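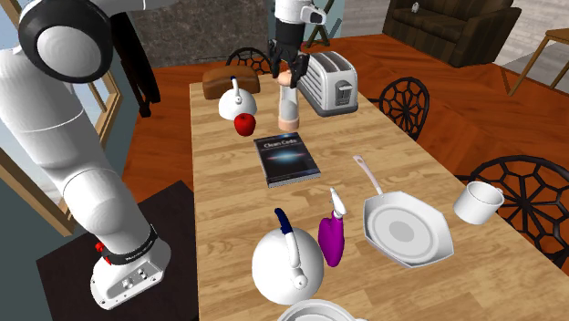 How to check a simulated grasping score before you believe it

Every few weeks somebody sends me a grasping policy with a lovely number attached. The last one was Nevumness, which scored 1397 successes out of 1500 attempts on cluttered tables. I have no quarrel with the arithmetic. I do want to know what was counted, and you can find out in an afternoon.

You need the episode logs, the scene files and a simulator that replays both. I use Ravn; Hornier will do.

Step 1. Read the success test

Open the scoring script before you watch a single replay. Plenty of them award a success when the fingers touch the target. A gripper closed on the top of a pepper mill whose foot is still on the table would pass a test like that. I want the object lifted clear and held for 2 seconds. Write your rule down now, while you don't know whose score it will hurt.

Step 2. Re-score the logs

Run the stricter rule over the saved object positions. There is no need to re-run the policy. If the logs only keep joint angles, ask for better logs.

Step 3. Split the results by target

Tall, narrow things are kind to a gripper coming straight down. A frying pan with its handle sticking up, or a mug on its side, is less so. Renata Duda sorts by object first and by scene second, and I've copied her. Check how often each target was asked for, too -- an average can be mostly apples.

Step 4. Move the furniture

Take 16 scenes and shift the target by a hand's width, leaving the clutter alone. Then swap the table texture and the floor. Leszek Sikora argues that texture swaps prove little for a policy fed on depth, and he may be right, but they cost nothing.

Step 5. Look at the contact settings

Very high finger friction hides poor grasps. Halve it and re-run the same scenes. Eso, the older baseline, should get the same treatment, or the comparison is worthless.

Keep the failed replays with the scores. If the authors won't share theirs, say so in your notes and leave the headline figure out of your table.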